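Section 4: Filling and closing your Hevesance slider bags

Now that the bags have been rinsed and aired (Section 3, if you skipped ahead, and please do go back if you did), we come to the part you will be doing week in and week out. It is not difficult at all, but a slider bag does have its own small ways, and ten minutes spent getting to know them will save you a good deal of fumbling on a busy evening with the shopping still on the worktop.

The large produce bag (part 1484 in the list at the back) is the one we have in mind throughout. The small bag is opened and closed in just the same way, only with less in it.

4.1 Before you begin

Have your fruit and vegetables out where you can see them all. Anything that has been washed should be patted dry with a clean tea towel, and dried properly in the creases too, as leafy things hold on to far more water than you would think. Take off any elastic bands and paper labels, and trim stalks that end in a sharp point.

Note: Fruit and vegetables do not all like the same treatment. If you are unsure whether something belongs in the fridge or in the bowl, look it up in the storage table in Section 7 before you bag it.

4.2 Opening the bag

1. Lay the bag flat and find the slider, the little clip that runs along the top.

2. Hold the corner of the bag at the closed end and draw the slider along gently until it stops. It will stop by itself. Please don't tug it any further!

3. Part the two zipper strips with your fingers, starting in the middle, and let them bow outwards into a loop. A nice round opening makes everything that follows much easier.

4. Slip a hand inside and push the bottom corners out.

Caution: Never pull the two sides apart while the slider is still at the closed end. The strips may stretch, and a stretched strip will not seal again however kindly you speak to it.

4.3 Filling the bag

1. Put the long, firm things in first and lay them on a slant. An aubergine is a good one to begin with, and it will happily lie corner to corner where it would never stand upright.

2. Next come the heavier round things, set down beside the long ones and not dropped on top.

3. Tuck leaves into the gaps, loosely, so that they are not crushed against the side.

4. Finish with anything that bruises. A ripe custard apple wants particular care, for the skin between the lobes gives way under very little weight, so find it a spot where nothing presses down on it.

5. Stop while there is still a good stretch of empty bag at the top. We like to leave a hand's width. You will be tempted by that last lemon, we know, but a bag filled to the brim pushes back against the zipper all the while you are trying to close it.
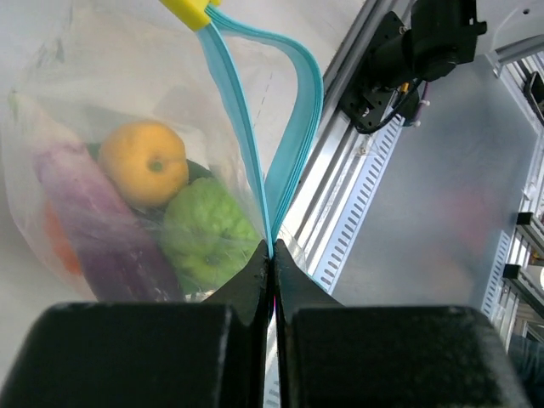

If you are packing for a journey and not for the fridge, you can be a little more generous with the filling, provided the top still comes together without any strain. Lift the bag once from underneath before you close it, and let everything settle.

4.4 Closing the bag

1. Run a dry fingertip along both strips and wipe away any crumbs of soil or bits of leaf.

2. Bring the strips together at the end where the slider is resting and hold that corner steady.

3. Draw the slider across in one slow movement, letting your other hand follow behind and press out the spare air.

4. Check the last little stretch at the far corner, which is where most gaps are found. If it has not caught, go back a short way and come forward again.

Note: For leafy things, you may prefer to leave the slider a finger's width short of the end, so that they can breathe a little.

4.5 If the slider comes off

It happens now and then, usually when somebody is in a hurry. Open both strips fully, hook one side of the clip over the back strip, and press the other side down over the front one until you feel it click. Spare sliders are sold separately as part 759. Keep loose sliders well away from small children and pets.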